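Dumplings at Gumurness, finally

I have been saying "we should go in there" about Gumurness for two years, every single time I drive down Nolirberg Street on the way to the hardware store. It's the narrow place at 2274, squeezed between a tax office and a shop that sells fish tanks, and the windows are always so fogged up that you can't tell if it's open. Friday night it was open! We went in, and I've been thinking about the dumplings ever since.

They come boiled or fried, and you want the boiled (get the fried too, but get the boiled first). The wrappers are thick and a little chewy, and the filling is pork with a ton of dill and something sour I couldn't place. An order is 24, which sounds like a dare until you see how small they are. Three of us finished one order before the soup showed up and then asked for another.
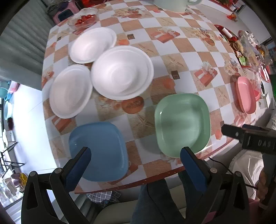
The soup, by the way, is a cloudy chicken broth with barley and lemon, and it's worth the trip by itself on a cold night. I skipped the bread because I was trying to be sensible, and then I ate most of my husband's.

Service is friendly and slow. There was one person running the whole dining room, so bring people you like talking to. We were out by nine, very full, and the bill was less than we usually spend on pizza.

I brought leftovers home and can report that cold dumplings with hot mustard make an excellent breakfast. The dill gets even stronger overnight, and I loved that, but consider yourself warned. 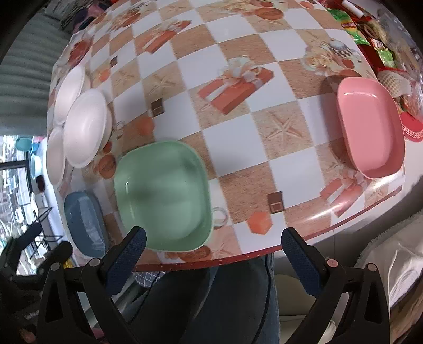
Where I'm eating next

Entili is at the top of my list, mostly for the lamb flatbread a reader emailed me about in March. After that it's Dromomeo, which has moved across town and added a lunch menu. If you've been to either one, tell me what to order!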